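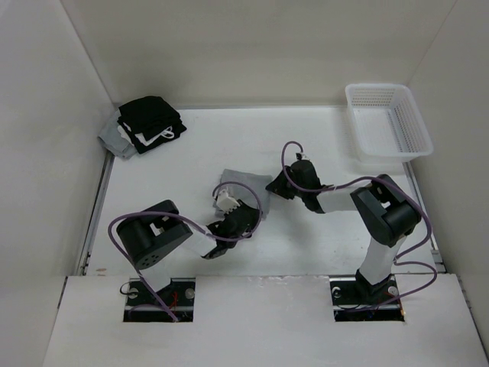 # Notes: Washing linens in-house

Talk for small inn owners. Apr 7, 2022. Slides are plain, so most of this needs to be said out loud.

## Opening

- Say where I'm coming from: I ran the laundry at the Grandska, a small inn, before I started helping other places set theirs up.
- Ask who sends linens out now. Ask who does them on site. Wait for hands.
- The talk covers sorting, water, drying, folding and storage. Stain removal is a separate talk. I'll take one stain question at the end if there's time.

## Sorting

- Sort by fabric weight first, then by color. Most places do it the other way.
- A towel and a pillowcase in the same load dry at different speeds. The pillowcase gets overdried while you wait for the towel.
- Kitchen cloths never go in with bedding. Keep a separate bin with a lid.
- Check pockets on robes. Lip balm in a dryer can ruin a whole load.

## Water and detergent

- Get the water tested before you buy anything. Hard water makes towels stiff, and people try to fix it with more soap.
- At the Grandska we cut the detergent in half and the towels got softer. It took 2 weeks of washing before we noticed.
- Skip fabric softener on towels. It coats the loops and they stop soaking up water.
- Pause for questions here. Someone always asks about vinegar. Answer: fine once in a while, never together with bleach.

## Drying

- Don't pack the drum. Leave a third of it empty.
- Clean the lint screen every load. Clean the duct on a schedule and write the date on the wall next to it.
- Take sheets out slightly damp if you're going to press them.

## Folding

- Pick one fold for each item and post it at the table. The fold should match the shelf, so measure the shelf first.
- Fold at waist height. Suna, the second inn I worked with, had a table that was too low, and the staff had sore backs by noon. We raised it on blocks.
- Put the folded edge facing out. It's easier to count and easier to grab.
- Demo: fold a bath towel in thirds the long way, then in half twice. Do it slowly, then at normal speed.

## Storage and stock

- Three sets per bed: one on the bed, one in the wash, one on the shelf.
- New stock goes on the bottom of the pile. Otherwise the same top sheets get used all year.
- Do a full count in December, when it's quiet. Suna found 300 napkins in a closet and had just ordered more.

## Costs

- Show the worksheet. Walk through the blank version, then have them fill in their own rates.
- Remind them to include labor. It's the line people leave out.
- If the numbers are close, stay with the service you have.

## Questions

- Handouts are by the door. The worksheet is on the back page.
- Collect the markers before the next group comes in.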